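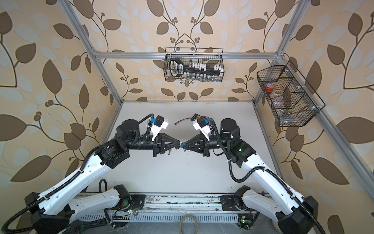
One respondent in Trustdale wrote that the ballot had asked two things at once and left room to answer only one of them, and that the polling clerk could not say which of the two a "yes" would be taken to mean.

Figure 4. Two robot arms with their grippers almost tip to tip over a white tabletop.

### 4.2 Question wording and unmarked ballots

The comment quoted above was made in reply to the final item of the postal questionnaire, which invited remarks on any part of the voting process. The questionnaire was sent to 2,092 registered addresses in Rarport and Trustdale in November, after both councils had published their results. Completed forms were returned from 472 addresses. Of these, 157 contained a written remark in the space provided. Fieldwork and data entry were carried out by Taheri, and the coding frame was applied by the author.

The two towns voted on the same proposal, namely the transfer of the Soltetent bus depot to a joint transport board. The wording differed. In Rarport the ballot carried a single sentence asking whether the depot should be transferred. In Trustdale the council added a second clause on the use of any money saved, so that a voter in favour of the transfer but opposed to the spending plan had no box to mark. The order of the answers was the same in both towns, with "yes" printed first, and both ballots were printed on one side only.

Earlier work on compound questions treats the unmarked ballot as a sign of low interest. We do not adopt this reading for the depot vote. A blank answer to the depot question was coded as deliberate where the same respondent stated that they had marked the council ballot handed out with it, and as undetermined in all other cases. This rule is strict and will miss some voters who stayed away from both contests on principle. It has the advantage of needing no judgement from the coder.

Remarks were placed in one of four groups: wording, access to the polling place, the campaign, and other. A remark touching on more than one group was coded by its first complete sentence. The example from Trustdale therefore falls under wording, although its later part concerns the conduct of staff. A second pass was made after an interval of three weeks, and where the two passes disagreed the later code was kept.

Three limits apply. First, the questionnaire relied on recall, and several forms refer to the ballot as having had two separate questions, which it did not. Second, people who return a postal form are more likely to have voted than those who do not, and no weighting was applied for this. Third, the information leaflet in Rarport was delivered late to the streets north of the depot. Respondents there may have judged the leaflet and the ballot together, and the form gave them no means of separating the two.

The official counts were taken from the notices posted by each council. Neither council reports unmarked ballots by polling district, so district-level comparison rests on the questionnaire alone. Spoilt ballots, meaning those with both boxes marked or with writing that could identify the voter, are reported separately by Trustdale and combined with unmarked ballots by Rarport. The Rarport total is used below only where the distinction has no bearing on the test being made.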